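Valtix folding cell 2 - hand-held gripper inspection
Checked by: Marlene Assunção
Reviewed by: Cleiton Seixas
Interval: every 10 shifts, and after any fingertip change

1. Screws on gripper body. OK. One on the left unit took a quarter turn. Marked with paint pen.
2. Eyelets in finger links. OK. No movement by hand, no burrs.
3. Finger travel, open to closed, 3 cycles. OK on left. Right unit slow on the first cycle, normal on the next two. See comment A.
4. Fingertip pads. Right unit, inner pad: corner lifting. Replaced from Erken kit, lot 587.
5. Cable strain relief. OK. Tie replaced on left.
6. Tabletop clean, no residue or sharp edges. OK.
7. Grip test on knit fabric. Pass. See comment B.

Comment A: Pivot pins wiped and oiled with one drop each. Slow first cycle did not come back after that. Anderson Araújo wants it logged again at the next check - if it repeats, pull the unit and swap the pins as a set.

Comment B: Grip test is done on a heavy knit, bunched on the table, with the trigger held at the first stop. Look for slip at the pad face and for pulled stitches after release.

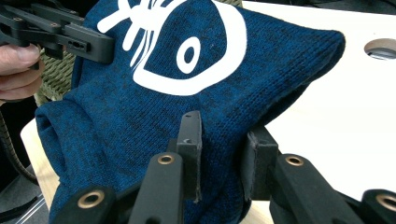

Item 7, fingertips closed on the blue knit.

No pulled stitches found after release. Both pads held through the full lift. The printed area of a garment is acceptable for this test, but do not close the tips on a seam.

Open items
- Order pads, 2 sets. Stock is at minimum. (Daiane Moura)
- Item 3 wording to say "each unit" on the June revision.
- Torque value for body screws still missing from the sheet. Use the Valtix manual until it is added.

Cell released for use at 2:10 p.m.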